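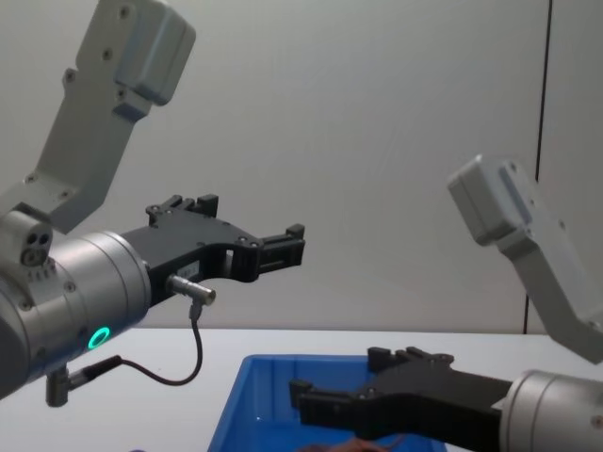

Lend the toys, and stop charging for lost pieces

Sunday, November 13, 2022

Pondgate has had a toy library for longer than I have lived here. Last year it made 1,944 loans, and membership costs less than a single boxed game at the shops on Drodumari Road. I think it is one of the best things the town pays for. I also think it is run in a way that keeps out the families who would get most from it.

The trouble is the fines. A missing jigsaw piece is 40 pence. A missing figure from a farm or zoo set can be several pounds, and the set can't go out again until the bill is settled. For some parents this is a small nuisance. For others it is enough to stop them borrowing at all. I have watched a mother put a train set back on the shelf after reading the notice on the lid.

Toys get lost when children play with them. They go down the side of the sofa, or into a coat pocket, or home with a cousin. A library that lends to children under five should expect this and set money aside for it, much as it already does for worn-out boxes.
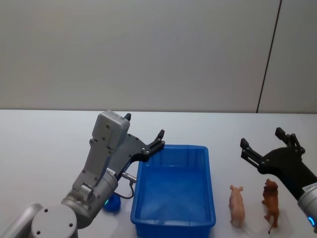
One reader, replying to my last column, wrote that without fines people would stop taking care, and that she was tired of bringing home sets with half the animals gone. I understand the complaint. But the sets she describes went missing under the present rules, so the fines can't be doing much to protect them.

My suggestion is simple. Drop the charges for a year. Keep a tub of odd pieces at the desk and let people bring back whatever turns up, with no questions about when it was borrowed. Put incomplete sets out anyway, with a note on the lid. A three-year-old will not mind that the farm has no sheep.
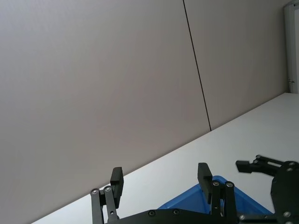 Bare walls beside a white table.

If the loans fall or the shelves empty, bring the fines back next November and I will say I was wrong.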